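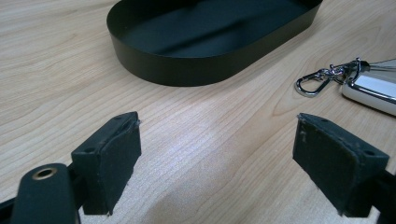 Report on the Visit to the Tresell Open Day, Tustlow

Members of the Hukmont Household Goods Society attended the Tresell open day on 22/09/2024. The workshop received 367 visitors.

The tour began in the entryway display, where pale wooden tables are shown with small items for everyday use. A black oval tray with low, straight sides, meant for keys and loose change, drew several questions. Staff explained that the tray is offered in two sizes and that the larger was added in January. Members remarked on the wavy grain of the tabletop and asked how the finish should be cleaned. A soft cloth was recommended.

The group then moved to the Sjöberg room for a talk on table care. The Society thanks Tresell for its welcome.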